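Switch-turning cell at Skoddale gets its October check-over

Staff at the Skoddale workshop in Flindedton have been giving their control cabinet cell a good going-over this month, and very pleased they are with it too.
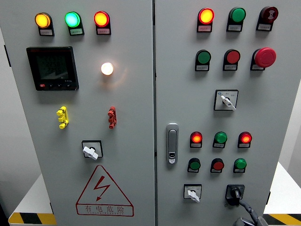 The cell, known to everyone on site as Ditden, spends its days practising the jobs an electrician would otherwise do at the panel: pressing buttons, turning selector switches and reading off the lamps. It had clocked up 2,253 switch turns by the time the service came round, a little past the 2,000 at which the team likes to stop and look at the gripper pads and the cabling on the arm.

Montserrat Pacheco, who leads the work, told us the rotary switches need the most patience, as a knob that has worked a shade loose will throw the arm's aim out (and then everyone has to wait while it is lined up again!). She and Umut Güler went round each one by hand, tightened the fixings and set the arm's starting position afresh, a job that took roughly 20 minutes longer than planned.

Onyekachi Babalola has also been wiping down the lamp covers and checking the door labels against the wiring drawings, which he says is far more soothing than it sounds. The next service is due once the cell has had another good long run.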